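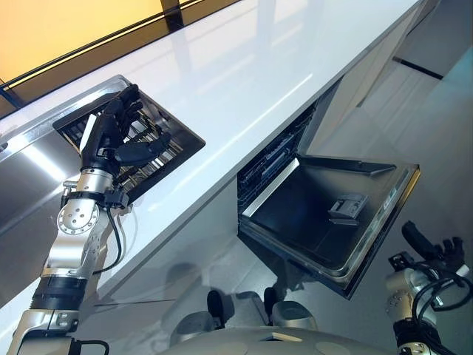 Kelly Meireles wrote to us in October that she had read three robot company websites in one evening and none of them mentioned a breakdown. She asked what ours had done wrong lately, and whether we would put it on this page. We thought that was a fair request, so the story of the wrist fault now sits here with the rest of the information about us.

Who we are

Jululura tests and sets up humanoid robots for kitchen work. We load and unload dishwashers, wipe counters and put dishes away. Our customers are mostly care homes and small hotels. The company was started by Parviz Rashti and Yupin Khamphan, who met while repairing packaging lines at Timach. Parviz still runs the test kitchen. Yupin looks after software and signs off on every change before it goes to a customer.

The wrist fault

During a long run of dishwasher cycles, a robot reached over the open rack and its left hand stopped responding to the release command. The fingers stayed closed on a plate while the arm carried on with the next move. The plate hit the edge of the counter and broke. The arm then tried to push down into the rack with the piece it was still holding, and the force limit stopped it about two seconds later.

No one was hurt. The operator, Rosângela Paiva, was outside the marked area, where she was supposed to be, and pressed the stop button as well. The robot had completed 3,149 cycles by then without dropping anything, and we had started to treat that number as proof of more than it was.

What we found

The cause was a cable at the left wrist. The loop had been tied a little too short after a service, and with the arm stretched out and the hand turned, the connector was pulled partly loose. The hand lost its signal. The arm did not, because it runs on a separate line.

That was our mistake, made in our shop. The cable supplier, Kallitz, looked at the part and found nothing wrong with it, and we agree.

The software was also at fault. It checked that the release command had been sent. It did not check that the fingers had opened before the arm moved on.

What we changed

The arm now waits for the hand to report its position. If there is no report, the arm holds still and the operator gets an alert. Cable loops are measured with a gauge at full reach, and a second person checks them - this used to be done by eye. We also lowered the force limit for any movement toward a rack or an open door.

We reran the test with the connector loosened on purpose, 61 times. The arm stopped every time. Two of the alerts came later than we want, and Yupin is still working on that.

Customers with the older wrist were asked to park their robots until the cables had been checked. The Pimentel hotel kitchen was the last one done.

Reporting a problem

If one of our robots does something you did not expect, press stop, leave whatever it is holding in the hand, and call the service desk. Hywel Cadwaladr reads every fault report and will call you back. Please keep broken parts and note the time of day, which helps us find the right place in the log. Fault summaries are sent to all customers, including the ones that make us look careless.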